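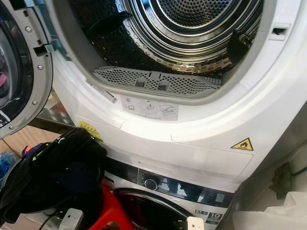 Laundry room FAQ
Dirau House, ground floor, past the bike racks

Last revised in November, after the business with the duvet.

Which machine is which?

The washer is the one at the bottom and the dryer is the one on top. People do get this wrong, usually late at night, and the clue is that only one of them has anywhere to put detergent. If you have poured detergent into the dryer, please ring the office before doing anything else. You won't be the first.

Do I need a booking?

Yes, from 5 pm until closing. Bookings go on the sheet by the door, in pen, with your flat number. First names alone don't help, as we have four Sams. Outside those hours it's first come, first served, and a bag left on the floor in front of the machine does not count as having come.

What does it cost?

Washing is included in your service charge. Drying takes one token a go. Tokens are sold at the office and in the Punent shop across the road, who would like it known that they don't give refunds, don't change notes for the vending machine and didn't design the token.

How long does a load take?

An ordinary mixed load wants a bit over an hour. Towels want longer. Jeans will tell you they're finished and then be damp at the waistband, so check before you walk off with them.

Which filter is everybody going on about?

The lint filter in the dryer. Open the round door and look at the bottom of the opening: it's the long, curved grey piece with all the little holes in it. It catches the fluff your clothes give off, and it needs emptying before every load. Every load includes small loads and loads when you're in a hurry.

How do I clean it?

Wait until the drum has stopped, then lift the filter out, peel off the fluff and put the fluff in the bin. There are pictograms just under the opening if you'd like it from the manufacturer. If the holes look clogged even after you've peeled it, rinse the filter under the tap in the corner and dry it completely before it goes back. A tea towel is good for this. Running the dryer to dry its own filter has been attempted.

Push it firmly home afterwards. A filter sitting proud stops the door from closing properly, and the answer to that is to push the filter down. Leaning on the door with your hip only bends things.

Can I run the dryer without the filter?

No. The fluff goes straight into the works, and then we all share one clothes horse for three weeks while Heitmann finds a part.

Isn't that fluff rather a lot? Is my jumper disappearing?

Slowly, yes. Cotton sheds, fleece sheds more, and new towels shed as if they were being paid for it. It calms down after the first few washes.

What is the yellow triangle with the flame for?

It's a fire warning, and it means what it says. Don't dry anything that has had cooking oil, petrol, white spirit, wax or hair dye remover on it, even if it's been through the wash. Oily cloths can heat up by themselves in a pile, which is why the kitchen aprons from the Casden café downstairs are no longer dried here. The same goes for anything with foam rubber in it: bath mats, some pillows, the padded insides of slippers.

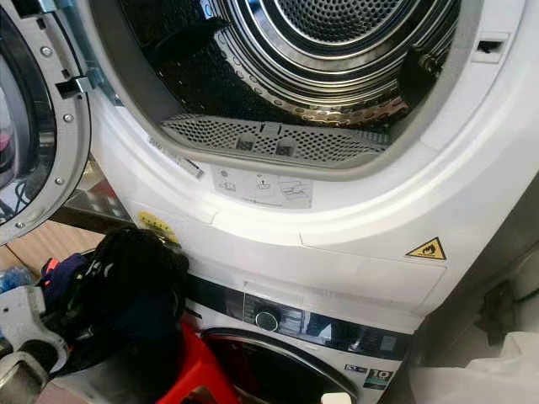

Also keep lighters out of it. Go through your pockets before the wash, and again before the dryer if you're the sort of person who has to. Past finds include a harmonica, a set of allen keys and a lip balm that went on to decorate 17 garments belonging to three households.

The dryer won't start. What should I try?

In this order: is the door shut until it clicks? Is there a sleeve caught in it? Is the filter all the way down? Did your token drop? Most calls end at the sleeve. If all four are fine, write the fault in the book and leave a note on the door for the next person. "Broken" is a poor note. "Starts, then stops after a minute" is a good one.

My clothes came out as wet as they went in.

Check the filter first, then think about how much you put in. The drum should be no more than two thirds full, as clothes have to tumble in order to be tumble dried. Check the spin speed you used on the washer as well. We suggest 1000 for most things. Anything washed on the delicate cycle comes out dripping and needs another spin before it goes upstairs, so to speak.

Can I dry a duvet?

A single, if the label allows it and it goes in without a fight. A double, no. If you need both knees to get it through the opening, it's a job for the launderette, and we'd rather not go over November again.

Somebody has left their washing in the machine. May I take it out?

Give them ten minutes' grace. After that, yes, with clean hands, into one of the baskets on the shelf. Folding is kind but has been known to cause embarrassment on both sides, so it isn't expected.

What about odd socks?

They hang on the line above the sink until the end of the month. Before you report a theft, spin the drum by hand and look behind the paddles, then feel inside your duvet cover. It'll be in the duvet cover.

Should I leave the dryer door open when I've finished?

Ajar is fine. Wide open is a hazard at head height for anybody crouching at the washer, and the door always wins.

Who do I speak to if this page hasn't helped?

Ka-ming Chung looks after the laundry room and is in the office until 4 pm. The extension is 1457. Lost tokens cost 200 points on your residents' card, or the usual coin price if you've never worked out what the points are for. Spare filter brushes are free, so do take one.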